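Subject: Re: [skivarach-users] How many block demos before it stops missing?
List: skivarach-users
Time: 4:40 PM

On the block-stacking thread, someone at Rawashdeh wrote:

> We're at 3000 episodes on the two-arm block task and the policy still
> closes its fingers on air one time in every few. Training loss looks
> lovely. Is the answer just more data? Our lead wants to go to 4000 and
> I would like a reason to say yes or no before I book the operators for
> another two weeks. Also, does anyone else log the wrist view from the
> second arm, or is that a waste of disk?

I can answer the last part first: log it. Disk is cheap and regret takes up a lot of room.

As for the rest, we went through this at Ekengate in the spring, and I have the gray hairs to contribute. Our set stood at 3025 episodes when we finally sat down and watched them, which I recommend doing somewhat before episode 3025. What we had collected was the same demonstration over and over, performed by people who had become very good at it. They came in from the same side, at the same speed, with the blocks put back more or less where the last run had them. The model learned that beautifully. Then someone set the green block down a hand's width away and the arm went to where the block used to live and gave the air a firm squeeze.

So my vote is no on the extra thousand, unless you change what goes into them. What we changed, in order of how much it helped:

Start positions come from a script now. Floturik prints a spot and a rotation for each block, and the operator has to put it there even if it's an annoying spot. Operators, left to themselves, choose spots they like.

We started keeping the recoveries. If a finger bumps the block on the way in and the operator backs off and tries again, that used to go in the trash as a "bad run." Those are the only episodes in which the robot gets to see what being slightly wrong looks like, and we had been deleting them with great discipline.

And we slowed down the last bit of the approach. Our quickest people were covering it in so few samples that there was almost nothing there to learn from. 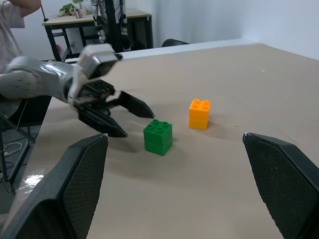 Wrist view from one arm, with the other arm open next to the green block. Orange is the second block.

You asked about disk, and this is the sort of thing I'd pay for. The arm that's holding the camera gets both blocks between its own fingers, plus the other gripper coming in from the left, and you can judge that approach far better than you can from overhead. When we trained without this view the two arms had a habit of wanting the same block at the same time. They still do it now and then, but they look more embarrassed.

Two smaller things. Plain paper on the table is fine to begin with, but mix in other surfaces before you get attached to your numbers – ours dropped badly the first time we ran on a bare tabletop. And hold out whole sessions for testing. We used to split by episode, so the test set was full of near twins of the training set and our scores were wonderful right up to the demo.

If you want a cheap check before you book anyone, pull 7 episodes at random and play them side by side. If you can't tell them apart, the model can't either, and another 1000 won't change its mind.

The placement script is in the Skivarach contrib folder under "scatter." It's ugly, it has one comment in it, and the comment is wrong.

– Ekengate bench team

Comments (3)

gripsandgrumbles
We found the same thing with recoveries, but watch the ratio. We got carried away and ended up with a robot that bumped the block on purpose so it could recover nicely.

lowtorque
Does scatter handle two blocks landing on top of each other? Mine asked for that twice this morning.

ekengate_bench
It does not. Ask it again until it says something sensible. Patch welcome.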